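Genilance 손끝 패드 교체 키트 사용기

작성: Rommel Lumanlan

Franka Emika 암 한 대로 장난감 정리 작업을 돌리는 셀에 Genilance의 손끝 패드 키트를 적용했다. 구성품은 패드 4개, 접착 시트, 정렬 지그, 육각 렌치다. 기존 패드는 봉제 인형에는 문제가 없었으나 플라스틱 차량류에서 미끄러짐이 잦았다.

교체 절차는 다음과 같다. 그리퍼를 완전히 연 상태에서 암을 정지시키고 기존 패드를 떼어낸 뒤 알코올로 접착면을 닦는다. 지그를 끼워 새 패드를 눌러 붙이고 13분간 둔다. 이후 호밍을 다시 수행하고 닫힘 폭의 영점을 확인한다. 영점을 갱신하지 않으면 얇은 물체에서 파지 판정이 틀린다.

시험 대상은 봉제 인형과 플라스틱 장난감이며, 물체마다 40회씩 총 200회 파지했다.
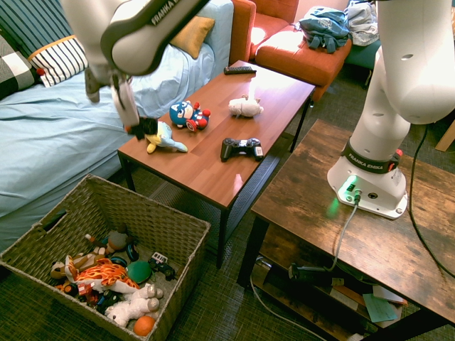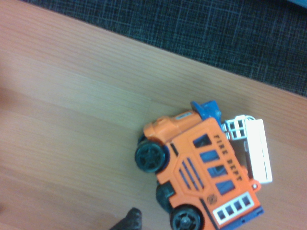
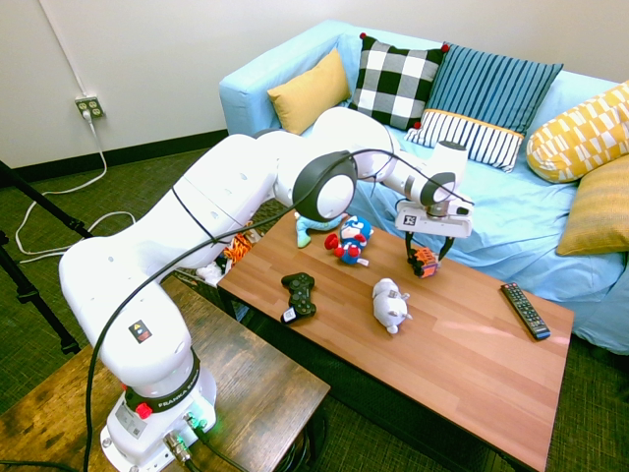
시험 결과

봉제 인형은 교체 전과 차이가 없다. 소방차는 옆으로 누운 자세에서 개선 폭이 가장 컸다. 다만 사다리 쪽을 잡으면 여전히 돌아가므로 차체를 잡도록 접근 각도를 따로 지정했다. 파지력 설정은 기존 값을 그대로 썼다.

유지 관리

패드 표면에 인형 보풀이 붙으면 마찰이 떨어진다. 작업 종료 시 점착 롤러로 한 번 제거하면 충분하다. 손목까지 가는 케이블은 패드와 무관하지만, 호밍 전에 여유 길이를 같이 점검하는 편이 좋다.

단점

지그 공차가 헐겁다. Eduardo Manalo가 붙인 첫 번째 패드는 기울어져 다시 작업했다. 접착 시트에 여분이 없어 재작업분은 별도로 주문해야 한다. 설명서에는 영점 갱신 항목이 빠져 있다.

기존에 쓰던 Walleck 패드보다 비싸지만 플라스틱 물체를 다루는 셀이라면 교체할 만하다. 봉제류만 다룬다면 필요 없다. 마모 상태는 9월에 다시 측정한다.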